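Painting & Finishes > Interior walls

Which white for a small room with a white worktop? Going around in circles

Started by tealdoor, 10/8/22

tealdoor
Moved into an older apartment and the spare room is going to be my sewing and paperwork room. It faces north, gets light from one window, and the walls are a dingy cream that the last tenants clearly smoked next to. I want white walls. I already own a long white worktop that will run along the wall under the shelves, and it has to stay.

My problem is that every white I try looks wrong next to the worktop. The first sample looked yellow. The second looked blue. The third, Skarnen from the Wurnance range, looked fine in the store and then looked gray by four in the afternoon. The guy at Markance told me to have the worktop scanned and matched, but I would have to haul it down a flight of stairs to do that.

Do I match it or do I pick something different on purpose? Flat or eggshell? I can spend a bit on good paint but I don't want to do this twice.

gravelpit
Don't match. You will never get a match that holds up in all light, because the worktop has one sheen and the wall has another. People spend weeks on this. Pick a wall color that is clearly off from the top, a warm off-white or a light gray, and then it looks like you meant it.

longhall
Disagree with the above. White on white is fine if the undertone is the same. If the top is neutral and the wall is neutral you will see a slight difference in brightness and that's all. It's when one is warm and the other is cool that one of them looks dirty.

Also, nicotine. Did you wash and seal those walls before putting the samples up? If you painted samples straight over smoke-stained cream you were never looking at the real color. It bleeds through, especially in thin coats.

tealdoor
I washed one wall. The samples were straight on the old paint, one coat each. So I guess none of that counts.

longhall
It doesn't count, no. Start over with stain-blocking primer.

basement_oak
Skarnen is gray. It's in the card as a white but it has black in the tint, and I say this as somebody with a hallway full of it. In a south room it's nice. In a north room it goes flat. Wurnance should not be selling it next to the other whites.

gravelpit
It's one of their best whites. I have it in a north-facing bathroom and like it a lot. Depends what bulbs you have.

basement_oak
A bathroom with the lights on all the time isn't the same as a room somebody sews in by the window.

ferryline
I did nearly the same room last January, so I'll write out what I did. White surface along a white wall, window at the far end. I ended up happy with it, after a bad start.

Step 1. Wash everything
Sugar soap or any degreasing wall cleaner, bottom to top so you don't get runs baked into the dirt, then rinse with clean water. Change the water more often than you think you should. Mine looked like tea. Let the walls dry overnight.

Step 2. Prime the whole room
Shellac-based if you can stand the smell and open a window, otherwise a water-based stain blocker in two coats. Don't spot prime. The primed patches flash through the finish coat and you'll see them every morning. Ceiling too if smokers lived there. I skipped my ceiling and had to go back.

Step 3. Make sample boards
Don't put samples on the wall at all. Get foam board or smooth card, paint 2 coats of each color right out to the edge, and let it dry. Then you can stand the board upright right behind the worktop, where the two surfaces meet, and move it along toward the window and away from it. That line at the back is where you'll notice a bad pairing. The middle of the wall forgives almost anything.

I went for close but not matched. The surface is a pale white, the wall is white, and I stopped thinking about it within a week. 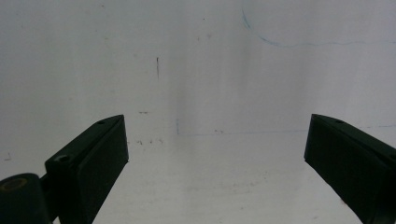 Step 4. Look at the boards at different times
Morning, middle of the day, and after dark with the lamps you really use. I wrote notes on the back of each board. The one I liked best at noon was the one I liked least at night. If you do close work in there, the night reading matters a lot, as you'll be using the lamps half the year.

Step 5. Sort out bulbs before you buy paint
I swapped all the bulbs so they were the same color temperature. Before that I had a warm ceiling light and a cold desk lamp, and one wall looked like two paints.

Step 6. Cut in and roll
Eggshell on the wall behind the worktop, flat everywhere else. Same color, same can if possible. If you need more than one can, pour them together in a bucket first. I used a short nap roller and kept a wet edge. Move the worktop out of the way. I tried taping along the back edge of mine and it bled.

Step 7. Wait before pushing furniture back
The can says dry in hours. Dry is not cured. I gave it 16 days before I put anything hard up against it. Probably overcautious, but I've had paint stick to the back of a bookcase and come off in a sheet.

longhall
Good post. Only thing I'd change is mixing eggshell and flat in the same room. At a corner you can see the change, even in the same color.

ferryline
You can if you look for it. I stopped the eggshell at the inside corner and it's fine. I wanted to be able to wipe that wall.

gravelpit
Just do eggshell everywhere. Easier to clean and no leftover cans of different sheen.

longhall
On old plaster? Eggshell shows every dip. tealdoor, what are the walls like?

tealdoor
Old plaster, wavy. There's a long repair under the window that somebody did badly. You can feel the ridge with your hand.

longhall
Flat, then. Or fix the ridge first. Skim it, sand it, prime it again. With side light from a window that ridge will be the first thing you see no matter what color you buy.

tealdoor
Thanks for all of this, especially the boards idea. Questions for ferryline. What did you do about the gap between the worktop and the wall? My wall isn't straight and I'll have a gap at one end. And did you end up with a store white or a mix?

ferryline
Store white, the plain base with no tint. I asked them to just shake it and hand it over. For the gap I'd wait until the paint has cured, then push the top up tight at the high spot and see what's left. A thin gap isn't worth doing anything about. A wide one can take a strip of trim painted the wall color.

gravelpit
Caulk it.

basement_oak
Don't caulk a freestanding worktop. First time you lean on it the caulk tears, and then you have a ragged line that collects lint. In a sewing room that would drive me up the wall. Caulk is for counters that are fixed down.

gravelpit
Fix it down, then. Couple of brackets.

basement_oak
It's a rental.

tealdoor
Yes, renting. No brackets. The landlord is fine with white paint and that's about where it stops.

pinewick
Coming at this from the store side, I worked a paint counter for 7 years. Untinted base is not the same white from brand to brand and not always the same within a brand. Some bases are meant to be tinted and cover badly without it. Ask for the one sold as a ready white. If you go to the Markance on Krūmiņa Street they keep dried sample chips of the ready whites behind the counter, in flat and in eggshell, and they'll lend them out if you ask. Much better than the printed cards. The cards are ink.

On matching by scanner, you don't need to carry the whole top down. If there's an offcut, or a removable end cap or shelf in the same finish, bring that. It has to be flat and bigger than a coin.

longhall
The scanner struggles with glossy whites though. I've had two scans of the same piece come back with different formulas.

pinewick
It can. Wipe the piece first and have them scan it in a few spots. If the readings disagree, go by eye.

tealdoor
I found the leftover end cap in a box. I'll take it in and borrow the chips too. Plan for now is wash, prime including the ceiling, skim the ridge, boards, then decide. Flat on three walls and still thinking about the one behind the worktop.

basement_oak
Whatever you do leave Skarnen off the list.

gravelpit
Put it on a board and see for yourself. A board costs next to nothing.

tealdoor
I have most of a sample pot left so I'll do a board of it anyway. Primer is going on first. Will post what the chips look like next to the end cap.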